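Brekcombe Toy Library News
January
By Waraporn Rojanasak
12 comments | 40 shares

Shape blocks are back on the shelf!

If you have been in on a Sunday morning lately you will have heard me going on about the shape blocks, and I'm afraid I am going to go on about them here too. They are small, they are bright, they are plastic, and they have been borrowed so many times since the fall that I had started to forget what the empty bag looked like with anything in it. Well, now we have a second set, and both are out on the low shelf by the window, next to the lacing beads.

For anyone who hasn't met them, they are chunky little solids that stand up by themselves. There are stars and hearts and cubes and a triangle one that looks like the roof of a house (my granddaughter calls it the tent, and won't hear otherwise). The stars are my favorite. The points are rounded, so they are kind to small hands and also to bare feet at ten at night, and there is a faint ribbing to them that children love to run a fingernail along. Zzzip, zzzip, zzzip, all through story time. Sorry, Boonmee!

I used to put everything out at once, in a big heap on the rug. Don't! A heap gets tipped and scattered and then it's under the radiator. Yu-ting Chow started setting a few pieces on a plain wooden board instead, well spread out, and the difference was wonderful. A two-year-old who would have swept the lot onto the floor will walk up to a board, stop, look it over and choose one. Pale wood is best. The colors really sing on it, and a green star on light maple is about as cheerful a thing as you can look at in January.
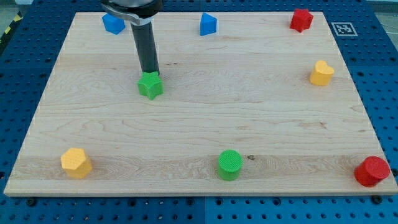 We try to leave a good patch of bare board in the middle, so there is somewhere to bring a block once it's been picked. Some children carry every piece into the center and make a town. Some push them all to the rim and keep the middle clear for a parade. One little boy last month spent the whole of snack time turning a cube a tiny bit at a time and checking it from down low with his chin on the table, and he was so happy that we just brought his crackers over to him.

A few things to try at home, all tested by our Sunday crowd:

Same shape, other color. Put two stars of different colors far apart on the board and ask for "the other one like this." It sounds too easy, but plenty of threes and fours will bring you a block of the same color first, and then you get a lovely conversation about what "like" means.

What's gone? Let them have a good look, eyes shut, take one away. Start with three blocks. Majdi Ghanem's twins insist on starting with all of them and they are much better at it than I am.

Shadow tracing. Paper over the board, blocks on top, a lamp to one side. The hearts give you very odd shadows if the lamp is low, long and lopsided, and the children laugh themselves silly over it. Pencil works better than crayon.

Feely bag. An old pillowcase is fine. Hearts and stars get guessed right away. The triangle takes longer, and the cube gets called "a box," "a dice" and, once, "cheese."

The board is part of the loan now, by the way. Thanakorn Chuensuk sanded two of them for us from an old shelf in his garage and rubbed them with oil, and they smell marvelous. Please wipe them with a damp cloth and dry them standing up. They do not like the dishwasher, and we know this for certain. The blocks can go in a bowl of warm soapy water, and an old toothbrush will get the banana out of the ribbing.

Loans are two weeks, same as the puzzles. If there is a waiting list it'll be pinned up by the door, and you can put your name on it even if you're only in to return something. Please do check the bag before it comes back. One yellow heart went missing for most of December and came home inside a rain boot, and we were all very glad to see it.

Thanks to everyone who put coins in the jar at the winter sale. The jar paid for the second set with enough left over for a new rug, which Boonmee Wongsuwan has promised will be one that doesn't shed. We are hoping to add some bigger shapes in the spring, ovals maybe, or a crescent if we can find one that stands up. If your child has a strong opinion (they all do!) there is a sheet on the desk for drawing it. So far we have been asked for a dinosaur, a moon, a different dinosaur and "a long one."

See you Sunday. Doors open at nine, and there'll be coffee.

More from the Toy Library

Puzzle swap: bring one, take one
The 100-piece table is open again
Lacing beads and how to untangle them
New on the big shelf: ramps, tracks and the red dump truck
Rainy day songs with Boonmee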